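Riquelme Hair Studio: Staff Meeting Minutes
August 29, 2025

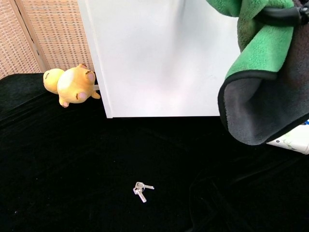
Two keys on black velvet

Heike Fröhlich opened with great news: 109 color appointments this month, our best August yet! Warm applause for the whole color team.

Iara Zúñiga showed the layered curly cut she learned at the Goditz workshop (everyone wants to try it!) and will teach it to juniors after closing.

Plultine shampoo: clients love the scent. Agreed to order 50 more bottles.

Bridal packages: price stays at 56 dollars for the trial style. Heike will update the price list at the front desk.

Towels: still folding them three different ways. Left for next time.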